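Stulham group teaches two-armed robots to work the microwave from chest-camera video

By Mared James
January 2021

A research group in Stulham says it has cut the amount of practice a two-armed robot needs before it can run a household microwave, by letting the machine learn from recordings made at chest height and then correcting it only at the points where it hesitates.

The method, which the group calls Iseck, was described in a report posted this month. It starts with 1,000 recorded runs in which a person guides both arms through the job: open the door, put a bowl in, close the door, set a time, press start. Earlier work at the same lab used that kind of recording alone. The arms learned the large movements well enough but often stopped short of the button panel or pressed between two buttons.

Iseck adds a second stage. The robot tries the job by itself and keeps a running score of how sure it is about its next move. When the score drops, it stops and a person takes over for a few seconds. Only those short stretches are added to the training set. The rest of the run is thrown away.

"We were spending most of our time recording things the robot could already do," said Ismail El Fassi, who led the work. "Reaching toward the door was never the hard part. Pressing the right button was."

In tests on 4 tasks, the group reports that the new method needed 28 hours of human time, including the first set of recordings. Training on full runs until the results matched took 22 hours more. The largest gain came on setting the timer. The smallest was on closing the door, where both methods did well.

The report also lists failures. A change of microwave still causes trouble, and the robot has to be given new corrections for each panel layout. Bowls filled near the rim were left out of the tests. The confidence score was sometimes high when the arm was about to miss, and in those cases no person stepped in.

Brijesh Tripathi, a co-author, said the group chose a microwave for its mix of large and small movements. "The door takes a pull and the panel takes a light touch," he said. "You can't use the same habits for both."

The arms run on control software from Storkari, which had no part in writing the report. The group plans to release its training code in February, along with the short correction clips. The full recordings will follow once they have been sorted and labeled.

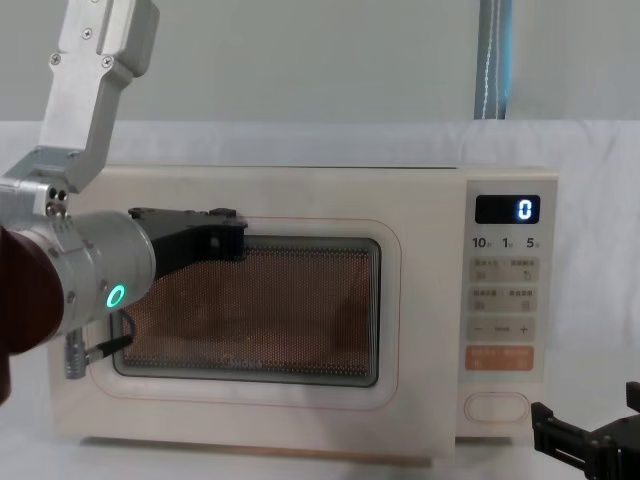

Ognjen Vasić said he would wait for the code before judging the time savings, and that he wanted to see how many of the corrections came from the same operator. A person who has done it for weeks takes over faster than a new one, he said, and the report does not separate the two.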